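Flestden Student Robotics Club, Storkesgate
Set-up guide for members, section 4: Laying out the produce sorting task
Last changed Nov 25, 2021

4.1 Before you begin

This section explains how to prepare the surface for the sorting task and how to bring the two grippers to it. It is written for members who have already done the training in section 3. If you did not do it yet, please stop here and ask for a place in the next training.

You need the plastic sheet, the shallow dishes and plates, the fruit and vegetables, and both grippers with charged batteries. The Zuvik timer is only necessary when you practise for the competition.

4.2 Laying out

1. Spread the plastic sheet over the bed or table. Small creases are allowed. Press down only those which make a round fruit roll away.

2. Put the dishes and plates at the far side first. When they are placed last, your sleeve easily pushes the fruit.

3. Lay the carrot in the oval dish. The ends may stick out over the rim.

4. Put the leafy vegetable on its own plate, with the leaves lying open.

5. Place the citrus fruits and the red fruits directly on the plastic, on the side nearest to the operator. Mix the colours and sizes. Some fruits should touch each other, as this is the difficult part of the task.

6. Place the small dark fruit a little apart from the others.

4.3 Bringing in the grippers

7. Open both grippers before they come over the plastic. The fingers must be open wider than the fruit you want to take.

8. Bring the first gripper from the near side and the second from the left or from the right. Agree aloud who moves first.
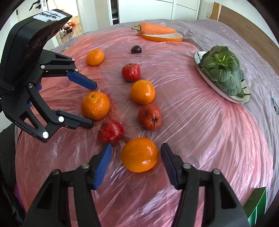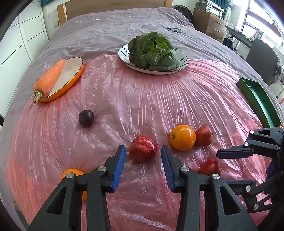
Both grippers over the produce, central one open

9. Move the fingers to both sides of one fruit and stop. Check that the blue pads are facing the fruit, then close slowly.

10. Lift the fruit 80 mm, hold it for two seconds and put it down in the same place. Repeat this with a fruit of different size.

Caution: Do not close the grippers on each other. The pins in the joints can catch, and the fingers can be bent.

Caution: Keep your free hand away from the linkages while the gripper is closing.

Note: The Begay rules from July give a limit of 200 g for one piece in this task. Weigh the larger citrus fruits before you use them. A piece which is too heavy can still be used for practice, but its result is not written in the score sheet.

4.4 If the fruit slips

Open the fingers fully and begin again from step 9. Do not try to save a falling fruit by closing faster. If the same fruit slips many times, wipe the pads with a dry cloth and take hold of it lower down. For red fruits with an uneven shape, turn the gripper a little until both pads touch at the same moment.

4.5 After the practice

Close the grippers and switch them off before you remove the produce. Wipe the plastic, let it dry and fold it with the clean side inwards. Damaged fruit must go in the compost and not back in the box. Write the number of closings in the log book. At 3000 closings the pads must be changed, see section 6.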